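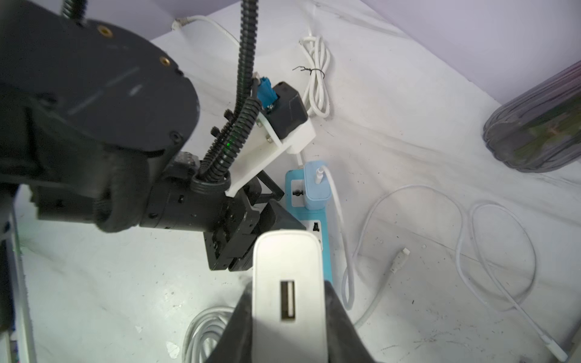 I'm off to Alcaraz for the whole of May to finish my novel (or at least to stop telling people I'm finishing it) and I've got myself into a right state over packing. I've rented the top floor of a house from a man called Gonzalo Montes, 500 euros for the month, and the airline will let me take one cabin bag of 8 kilos. That's it. No hold luggage, I refuse to pay for it. So far I've weighed three pairs of shoes on the kitchen scales and put two back. Clothes I can sort out, but the small stuff is driving me mad, like do I take one plain white adapter with a single USB-A port and charge everything in turns, or one of those big multi-way lumps that weigh as much as a tin of beans? Same with books. Same with towels! The listing says "linen" and I don't know if a towel counts as linen. What did you all take when you went away to write, and what did you wish you'd left at home?

— marginalia_meg

inkpot72
Towels are linen in my book but ask him. Spanish lets I've stayed in have always had them, usually small and quite scratchy.

I went to Brornness for a month a while back, which was a cottage with no shop in walking distance, so different sort of trip, but the thing I'd do again is one good jumper and nothing else warm. I wore it every day and nobody there cared, least of all the sheep. What I'd leave behind is the dictionary. I know, I know. I carried it up from the bus stop in the rain and opened it for pressing a leaf.

oldtobias
Take the dictionary.

inkpot72
Of course you'd say that.

oldtobias
I'm serious. If you have a paper dictionary and a paper notebook you can leave the laptop in the other room, or even at home. I did my last two drafts longhand and typed them up when I got back. A notebook weighs nothing, it doesn't need plugging in and there's no email in it. People spend a fortune getting to somewhere quiet and then bring the whole noisy lot with them in the bag.

marginalia_meg
I can't read my own handwriting though, Tobias. I found a shopping list last week that I'm fairly sure says "moths".

pellworm
I'm with Meg, I'd never get anything done longhand. I aim for 2,000 words a day when I'm away and my wrist would drop off. Laptop every time, and then plan the rest around where you're going to sit. I mean this, look at the photos of the flat and work out which table you'll be at and how far it is from the wall. I spent the first week of my last trip typing on a bed because the only decent table was on the far side of the room from the socket, and my back was ruined by the time I bought something longer from the ironmonger. Now I always pack a long lead, even if it means one less pair of trousers. 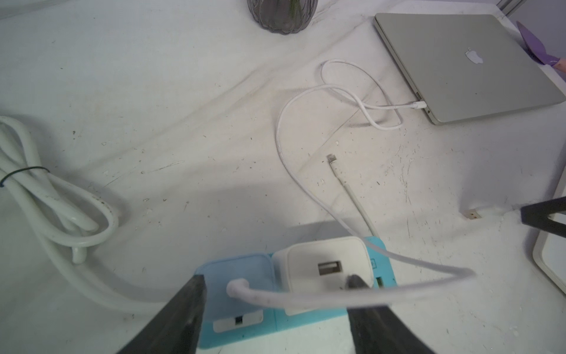

White cable looping up to the laptop, blue power strip at the front of the table.

You do end up with a bit of a tangle but at least you're sitting up straight. And an extra cable, the thin sort, they go in a sock.

harbourlight
Don't bring a power strip from home unless you also bring something to plug it in with! Said by someone who did exactly that. The strip took up a third of my bag and then sat there for a fortnight looking at me. Buy one over there if you need it and leave it for the next guest.

pellworm
Fair, although I'd say the adapter weighs hardly anything and the local shop may not open when you want it to. Depends how much you trust small towns in the afternoon.

harbourlight
I trust them completely. I trust them to be shut from two until five.

quince_and_co
Alcaraz is gorgeous, Meg, I'm so jealous! It's hilly, so the shoes question is the real question. Two pairs, one on your feet. The streets near the square are stone and quite slippy in places (I went down on my bum in front of a whole christening), so nothing with a smooth sole. May can be cool in the evenings, it's higher up than you'd think, so inkpot's jumper idea is a good one. I'd take a scarf too, mine was a blanket on the plane and then a cushion on a very hard kitchen chair.

Bag-wise I've got a Luvix and it's fine, lots of pockets, but the bag itself is heavy before you've put anything in it. Check that. I swapped back to my old canvas holdall.

inkpot72
Seconded on the Luvix. The zips are lovely but you pay for them in shoes.

oldtobias
I'd like it noted that so far this thread is about bags, leads and trousers and no one has mentioned the book. What state is the book in, Meg? If you're drafting you need very little. If you're editing you want a printout, and a printout is heavy, and that decides everything else.

marginalia_meg
Ooh. Editing mostly, with a hole in the middle where chapter nine should be. I hadn't thought about a printout. Would I get one done there?

quince_and_co
There'll be somewhere. The woman I rented from, Milagros Villanueva, sent me to a stationer's and they printed mine while I had a coffee. Email it to yourself before you go. Gonzalo will know where.

oldtobias
Or print it at home, small type, both sides, no margins to speak of, and wear your coat with the big pockets. They don't weigh coats.

harbourlight
No margins?? Where's she meant to write her changes?

oldtobias
In the notebook.

pellworm
He got there in the end, everyone.

marginalia_meg
Right, so where I've landed is: laptop, long lead, little adapter, jumper, scarf, two pairs of shoes, chapter nine in my head, and the manuscript in my coat like a smuggler. Gonzalo has written back and says towels yes, hairdryer no. I'm still having a wobble about the dictionary. It's only a small one. I might weigh it again tonight without the cover on.

inkpot72
Leave it!

oldtobias
Take it.

Last updated: August 2018

Recent threads
Flestalov or plain old Word for long manuscripts?
Writing in cafés, how long before they hate you
Cottage near Brornness, has anyone stayed in winter?
Naming minor characters when you've run out of cousins
Beta readers who never reply
Standing desks, worth it or daft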